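4. Setting Up a Resident Spending Account

Applies to: Savier Care Billing, facility edition. Last revised October 2020.

Complete Section 3 (Payer Sources) first. A spending account cannot be opened for a resident whose primary payer is blank.

4.1 Open the account

1. From the Residents screen, select the resident and click Accounts.
2. Click New, then choose Personal Funds.
3. Enter the opening balance. Do not include room and board deposits.
4. Set the balance alert. The default is $2,000. Check your state's current resource limit before you accept it.
5. Click Save. The account number appears at the top of the screen.

Note: If a Medicaid application is pending, set the payer status to Pending. Monthly income can still be posted. 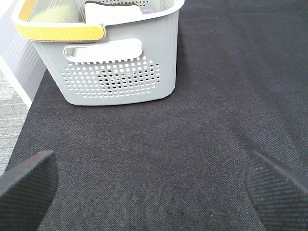
Light gray basket with off-white rim and yellow handle band.

4.2 Post monthly income

1. Open the account and click Recurring.
2. Enter the gross amount, for example 2,129.00. Leave out the dollar sign.
3. Enter the personal needs allowance, for example 60.00.
4. Click Calculate. The patient share, 2,069.00 in this case, moves to the room and board ledger.
5. Click Post.

Caution: A posted entry cannot be deleted. To correct it, enter a reversal with code 13 and post the right amount as a new line.

Facilities using the Karnach ledger link must run the nightly export before the reversal shows in both systems.

4.3 Close the account

See Section 9, Discharge and Final Statement.

3 comments | 13 shares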